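Home Listings Neighborhoods Guides Contact

Renting Out the Top Floor: A Talk with Eglė Liepiņa

3 min read

Eglė Liepiņa looks after rentals at Grondwood, a converted mill with 53 apartments, and she will happily talk about floor plans until the coffee runs out. I caught her in April, with the last of the top-floor units about to go on the market. 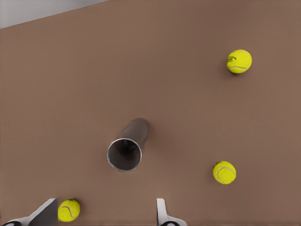
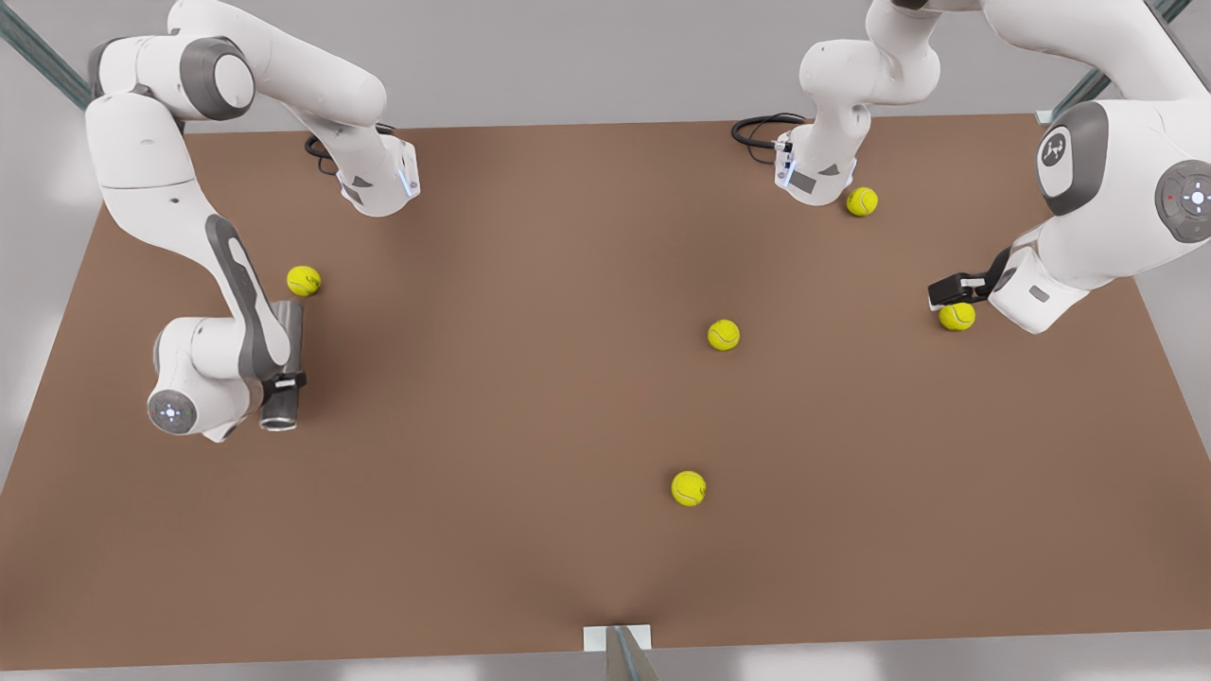

Tennis balls on a brown tabletop, in both pictures.

What people ask first

"Parking! Always parking," she says, laughing. Grondwood has 14 spaces behind the building and she keeps the waiting list herself. Anyone who misses out can rent a spot at the Detis garage down the hill for 200 a month, and she tells people so before they ever book a viewing. "I'd much prefer they hear it from me on the phone."

Then it's light. The top floor faces west, and she likes to show it at 5 p.m., when the sun comes straight through the old loading windows. "I've seen it a thousand times and I still stop talking for a second."

The kitchens

The first renovation left them with tiny sinks — she pulls a face — and the owners at Salehi finally agreed to replace them. Nineteen units are finished. "You can wash a roasting pan now! Write that down, please." The cabinets stayed, with new hinges, and she's glad they did.

Pets, bikes and the elevator

Cats and dogs are both fine, one per apartment. Bikes go in the basement, where the door sticks in damp weather and needs a good shove. The elevator is slow, and she puts that in every listing. She says renters thank her for it.

What she'd look for herself

"Run the shower. Open the closets. Stand in the bedroom and be quiet for a minute." She moved into a place on Trirka Street years ago without doing any of that and found the neighbor's washing machine was right behind her headboard.

Two top-floor apartments are open for viewing now, both one-bedrooms, and the larger one has a second closet in the hall. Eglė answers the office phone until six.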